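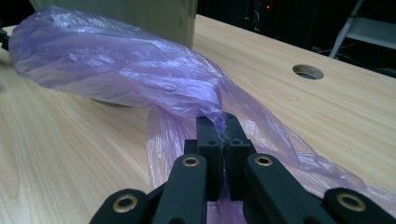
Relatório de projeto
Construção e afinação de um metalofone de 8 tubos de alumínio

Disciplina: Oficina de Acústica e Instrumentos
Professora orientadora: Beryl Fairclough
Grupo: Beverley Bickerstaff e mais dois alunos da turma de instrumentos de percussão
Escola Dunmore
Entregue a 26 de fevereiro

1. Introdução

O projeto consistiu em construir um metalofone diatónico de uma oitava, de dó a dó, com tubos de alumínio apoiados numa estrutura de madeira. O instrumento destina-se às aulas de iniciação musical, onde os jogos de sinos existentes têm lâminas muito pequenas e um som curto.

Começámos por discutir se devíamos usar barra maciça ou tubo. A barra é mais fácil de furar e de fixar, mas o tubo redondo pesa menos e era o material que a oficina tinha em quantidade suficiente, todo do mesmo diâmetro e da mesma espessura de parede. Esta segunda condição é importante. Se os tubos forem de lotes diferentes, a relação entre comprimento e altura do som deixa de ser a mesma para todos e os cálculos não servem.

O relatório segue a ordem em que o trabalho foi feito, com exceção da parte das baquetas, que foi sendo resolvida ao longo de todo o mês de janeiro e aparece junta no ponto 5.

2. Base teórica

Um tubo livre nas duas extremidades, quando é percutido a meio, vibra transversalmente. No primeiro modo há dois pontos que quase não se mexem, os nós, e ficam cada um a pouco menos de um quarto do comprimento total, contado a partir da ponta. É nesses pontos que o tubo deve ser apoiado. Se o apoio ficar noutro sítio, a vibração é amortecida e o som morre depressa.

A frequência deste modo varia com o inverso do quadrado do comprimento. Para subir uma oitava não se corta o tubo a metade, como aconteceria com uma corda; divide-se o comprimento pela raiz quadrada de dois. Para os graus intermédios usa-se a mesma regra: o comprimento de cada tubo é o do tubo mais grave dividido pela raiz quadrada da razão entre as duas frequências.

Os modos superiores de um tubo destes não são harmónicos do primeiro. É por isso que o som tem um ataque metálico e, a seguir, uma nota mais limpa. Num instrumento profissional de lâminas, este problema é tratado escavando a parte inferior de cada lâmina. No tubo não é possível fazê-lo da mesma maneira, e aceitámos o timbre como saiu.

3. Materiais e ferramentas

Tubo de alumínio redondo, fornecido pela Barneck
Ripas de pinho para as duas travessas e os dois topos
Cordão de algodão encerado
Feltro adesivo
Parafusos e cola de madeira
Serra de metais com caixa de esquadria
Lima chata e lixa fina
Fita métrica e marcador de ponta fina
Afinador Cavden com microfone de contacto
Baquetas Clorkberg de cabeça de borracha (um par, para comparação)

A serra elétrica da oficina não foi usada. O disco disponível era para madeira, e a professora Fairclough preferiu que todos os cortes no alumínio fossem manuais.

4. Construção

4.1 Corte dos tubos

O tubo mais grave foi cortado com 47 cm. Este valor foi obtido por tentativa: cortámos primeiro uma peça mais comprida, medimos a nota com o afinador e fomos encurtando até chegar ao dó. Só depois calculámos os outros sete comprimentos.

Todos os tubos foram cortados um pouco acima da medida calculada, com a diferença de uma largura de lâmina de serra. A margem serve para a afinação. Retirar material da ponta faz subir a nota, mas não há maneira simples de a fazer descer sem mexer na parede do tubo. No caso do fá, a margem foi gasta logo no primeiro corte, que saiu inclinado, e a peça ficou alta demais. Foi aproveitada para fazer o sol e cortou-se outro fá do tubo seguinte.

As pontas foram limadas por dentro e por fora. A rebarba interior é mais difícil de tirar do que parece, e enquanto lá está ouve-se uma vibração parasita em algumas notas. Levámos tempo a perceber a origem deste ruído, porque estávamos convencidos de que vinha da estrutura.

4.2 Estrutura

A estrutura tem 67 cm de comprimento e forma de trapézio, mais larga do lado dos graves. As duas travessas compridas convergem para o lado agudo, de modo que cada tubo assente com os nós por cima delas. O ângulo foi desenhado em papel à escala real, com os tubos pousados em cima do desenho, e transferido depois para a madeira.

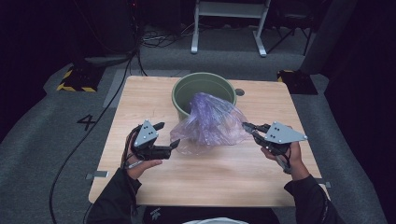 As travessas foram coladas e aparafusadas aos topos. Por cima de cada uma colou-se uma tira de feltro e, sobre o feltro, passou-se o cordão, que dá uma volta a cada tubo e o impede de deslizar. Na primeira montagem o cordão ficou demasiado esticado e os tubos agudos quase não soavam. Aliviou-se a tensão até cada tubo poder ser levantado ligeiramente com um dedo.

A distância entre tubos é igual em todo o instrumento. Beverley Bickerstaff propôs deixar um espaço maior a meio, entre o fá e o sol, para ajudar os alunos mais novos a orientarem-se. Fez-se um teste com tiras de papel e a ideia foi posta de lado: com o espaço maior, as passagens rápidas no centro ficavam desconfortáveis. Em vez disso, marcou-se o nome da nota junto de cada tubo, na travessa da frente.

4.3 Afinação

A afinação foi feita com os tubos já pousados na estrutura, um a um, a limar a ponta e a medir de novo. O alumínio aquece com a lima e a leitura muda um pouco enquanto o tubo está quente. Depois de cada passagem esperámos uns minutos antes de medir. Nas primeiras peças não tivemos este cuidado e o mi ficou baixo quando arrefecido... corrigindo o que tínhamos escrito no caderno de oficina: a medição a quente dá um valor mais baixo do que o real, e o mi acabou por ficar alto. Foi preciso cortar uma peça nova.

O afinador Cavden teve dificuldade em reconhecer as notas mais agudas quando o microfone estava preso à madeira. Com o microfone encostado à travessa pequena de apoio, perto do tubo, e uma pancada fraca, a leitura estabilizou. Uma pancada forte excita demasiado os modos superiores e o aparelho salta de uma nota para outra.

5. Baquetas

Experimentámos três tipos de cabeça: madeira torneada, borracha e novelo de lã sobre esfera de madeira. A madeira produz um ataque muito brilhante que tapa a nota. A lã, na espessura que conseguimos enrolar, tira quase todo o brilho e obriga a bater com força nos agudos. A borracha ficou no meio.

As Clorkberg foram usadas como referência e soam melhor do que as que fizemos. A diferença ouve-se sobretudo nas duas notas de cima. As nossas têm a cabeça um pouco mais dura e o cabo mais pesado, em vareta de faia, mas são suficientes para o uso em aula. Ficaram prontos dois pares.

6. Ensaios

6.1 Resistência da montagem

Para verificar se os tubos se deslocavam com o uso, cada um recebeu 100 pancadas seguidas, com força média, e mediu-se a posição antes e depois. Os graves não se mexeram. O si e o dó agudo deslizaram ligeiramente para a frente, por serem mais leves. Resolveu-se com uma segunda volta de cordão nesses dois, sem perda de som que conseguíssemos notar.

6.2 Duração do som

Comparou-se o mesmo tubo apoiado nos nós e apoiado a um dedo de distância deles, para o lado da ponta. Com o apoio correto, a nota ainda se ouve com clareza quando a outra já se extinguiu. Não temos valores exatos, porque a gravação foi feita numa sala com muito ruído de fundo, do sistema de ventilação. O gráfico que tínhamos previsto não foi incluído por este motivo.

6.3 Utilização em aula

O metalofone foi tocado por alunos de iniciação durante uma aula da professora Fairclough. Tocaram uma melodia de cinco notas e um acompanhamento de duas. As observações foram poucas. O instrumento ouve-se bem do fundo da sala, às vezes bem demais quando toca junto com flautas, e desliza em cima de mesas lisas. Colaram-se quatro pés de borracha por baixo dos topos — foi a única alteração feita depois da aula.

7. Discussão

A regra do quadrado do comprimento funcionou bem nas notas médias. Nas agudas, os comprimentos finais ficaram um pouco abaixo dos calculados. A fórmula supõe um tubo muito mais comprido do que largo, e nos tubos curtos essa suposição é menos válida: a frequência real fica abaixo da prevista e é preciso cortar mais. A margem que deixámos era, portanto, mais útil nos agudos do que nos graves.

O maior gasto de tempo foi com a estrutura, que se desmontou duas vezes. Se o trabalho fosse repetido, faríamos primeiro a afinação completa sobre apoios soltos de espuma e só depois o desenho das travessas, já com os comprimentos definitivos. No nosso caso, o ângulo foi traçado com os comprimentos calculados e os nós do si e do dó agudo ficaram ligeiramente fora do centro do feltro.

Ficou por experimentar o uso de ressoadores. Tínhamos pensado em tubos de plástico fechados numa ponta, colocados por baixo de cada nota, mas a altura da estrutura não o permite.

8. Divisão do trabalho

Os cálculos e o desenho à escala foram feitos por Beverley Bickerstaff. O corte e a limagem foram repartidos pelos três. A estrutura e as baquetas ficaram a cargo dos outros dois elementos do grupo, e o relatório foi escrito em conjunto. O instrumento está guardado no armário da sala de percussão, com as baquetas e uma folha de comprimentos, para o caso de ser preciso substituir algum tubo.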